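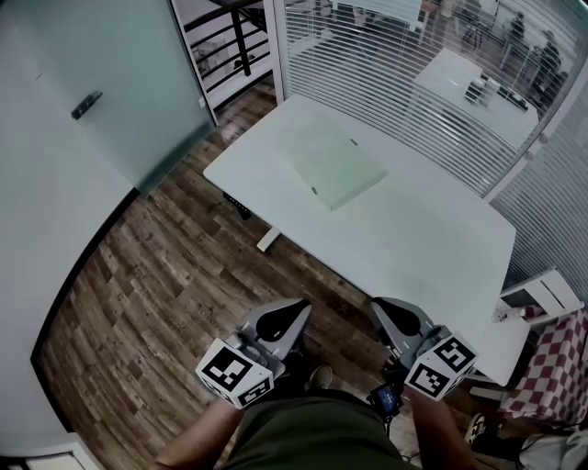
Figure 4.1 Hand-held grippers at a desk with a closed folder or flat book. The square patterns on the white cubes are fiducial markers.

Chapter 4
Automation and the Office Job

4.1 Tasks and Jobs

A job is a bundle of tasks, and automation is applied to tasks. The distinction matters when estimating what a new machine will change. At Harb, a records firm with 280 employees, clerks opened folders, checked the contents against an index, corrected the index, and returned each folder to its shelf. Automation was considered only for the handling steps. Checking and correction stayed with the clerks.

Handling a folder is easy for a person and awkward for a machine. The cover bends, the edge is thin, and a closed folder lying flat offers little to grip. With hand-held grippers, a person supplies the arm motion and decides where to place the finger pads. Fiducial markers have known patterns and dimensions, so a camera can be used to estimate their position and orientation.

The January review by Yamuna Chowdary covered 22 clerks over two shifts. Handling took up nearly a third of the working day. Clerks also used this time to notice misfiled items and to rest their eyes from the index screen – neither activity appeared in the written job description.

Removing a task therefore alters the tasks that remain. Section 4.2 presents a method for recording them. Section 4.3 deals with pace, breaks, and pay grades, and Section 4.4 with training.

Key terms: task, job, task allocation, residual work, fiducial marker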